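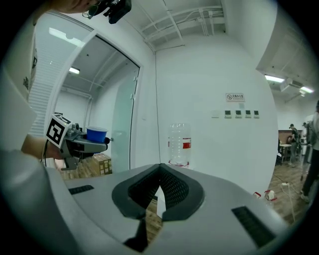 Thu 4 July
By the Grulville Robotics Club handbook crew

Section 4. Recording a Cup Run with the Hand Grippers

You will need two charged grippers, one blue cup, and a teammate who can read a checklist out loud without doing voices.

4.1 Before you pick anything up

1. Sign out both grippers on the Flumer sheet. "I was only borrowing it" is not a signature.
2. Check that each marker cube is seated flat and clean. Pizza grease on a black square will ruin a whole session, as we learned in November.
3. Switch on and wait for the green light on both cubes.
4. Start Grolent and open a new session. Runs are numbered up to 1000, so please don't name yours "final_final."

CAUTION: Power strips and cables live on the floor. Look down before you walk backward — the cables won't move for you.

4.2 The grasp

5. Hold one gripper in each hand, fingers open.
6. Close one gripper on the cup, just under the rim. Squeeze until it stops slipping, then stop squeezing. Cup 47 was lost to enthusiasm.
7. Keep the second gripper open and close by, with its cube turned where the head camera can find it. 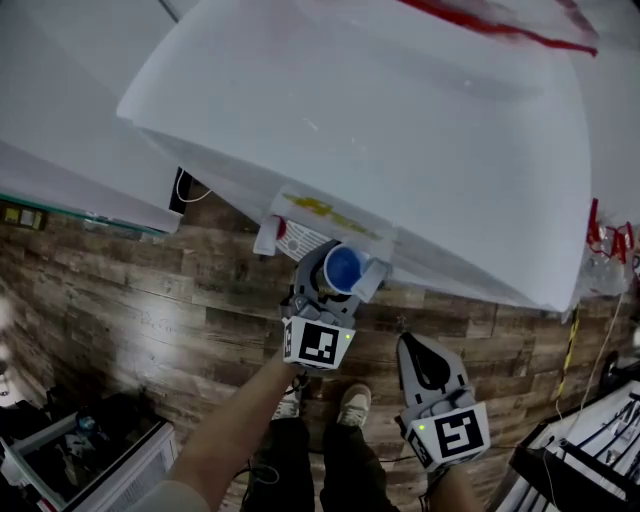 8. Hold still for a slow count of five. Your arm will get tired. This is the athletic portion of robotics.
9. Set the cup down upright, open the fingers all the way, and back off before you turn.

NOTE: If Grolent reports error 52, it has lost a cube. Nine times in ten your own sleeve is the culprit. Error 54 means the disk is full, and somebody has to delete their favorites.

4.3 Handing in

10. Stop the session before putting the grippers down, or we get a long recording of the ceiling.
11. Copy the files to the Hamdan drive and write down any bad runs. We'll find them anyway.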